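# stostach-openday

Recordings and run logs from the open-day demonstration of the two-arm table cell, October 23, 2021.

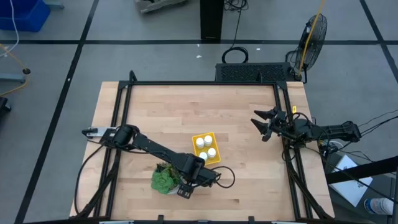
This release covers the public runs only. Material from the rehearsal week in August is kept in a separate set (`stostach-rehearsal`) and uses an older log format. Do not merge the two without running the converter in `tools/`.

## Background

The demonstration was put on by Skoltero for visitors to the Stostach building. Each run was a short tabletop task performed by two arms under teleoperation. Visitors stood behind a rope line and could ask the operator to repeat a run or change the starting layout. Some sessions were operated by staff and some by visitors after a short introduction. The field `operator_class` records which.

The cell was set up for moving small objects on a wood tabletop inside a black frame. The arms carry different fingers. The left gripper has slim, parallel, pale gray fingers. The right gripper has black, angular fingers and is mounted on an arm that enters from outside the right rail. Policies trained on one side should not be expected to transfer to the other without adjustment.

## Contents

| Item | Value |
|---|---|
| Runs | 80 |
| Runs operated by visitors | 18 |
| Arms per run | 2 |
| Log rate | 10 Hz |
| Video | one fixed view per run |

Directory layout:

```
runs/
 run_NNN/
 video.mp4
 joints.csv
 gripper.csv
 meta.json
tools/
 convert_august.py
 check_sync.py
LICENSE
README.md
```

## Tasks

Three task labels appear in `meta.json`:

- `tray_pick`: take one white container out of the yellow tray and set it down on the wood.
- `tray_return`: put a container back in the tray. Any free spot counts.
- `handover`: pass a container from one gripper to the other above the table.

The potted succulent is treated as an obstacle in all three tasks. Contact with the plant or its pot is flagged as `contact_plant`. It does not by itself make a run a failure.

## Fields in meta.json

- `task`: one of the labels listed under Tasks.
- `operator_class`: `staff` or `visitor`.
- `outcome`: `success`, `fail` or `stopped`. `stopped` means that staff ended the run, usually to let the next group in.
- `lead_arm`: `left` or `right`, whichever arm touched a container first. Empty if no contact was made.
- `contact_plant`: boolean.
- `notes`: free text, typed between runs. Spelling has not been corrected.

Joint positions are in radians. Gripper opening is normalized from 0 (closed) to 1 (fully open) for each gripper separately, so equal values do not mean equal finger distance.

## Labeling

Outcomes were entered during the session and checked later against video by a second annotator from the Visser group. Where the two disagreed, the video label was kept and the original was moved to `notes`. The tray's starting position was not measured. It was placed by hand before each run.

## Known issues

- Video and joint logs were started by separate processes. Run `check_sync.py` before using frame-level alignment. The script writes an offset to `meta.json` and leaves the video untouched.
- Lighting varied over the day. No exposure correction has been applied.
- The area around the table was not cleared between groups. Background objects change from run to run and should be masked for any work that is sensitive to them.
- Visitor runs contain long idle stretches at the start while the controls were being explained. These have not been trimmed.
- Audio was removed from all files.

## Use

The set is suitable for testing log readers, segmentation of task phases, and comparison of novice and staff operation. It is too small and too uneven for training a policy from scratch. Success rates should not be read as a measure of the hardware, as layouts were changed on request.

The loader in the Ason toolkit reads this directory layout without changes. Pass `--rate 10` if resampling is turned on.

## License

Research use only. See `LICENSE`. Redistribution of single runs is allowed if `meta.json` is kept with the video.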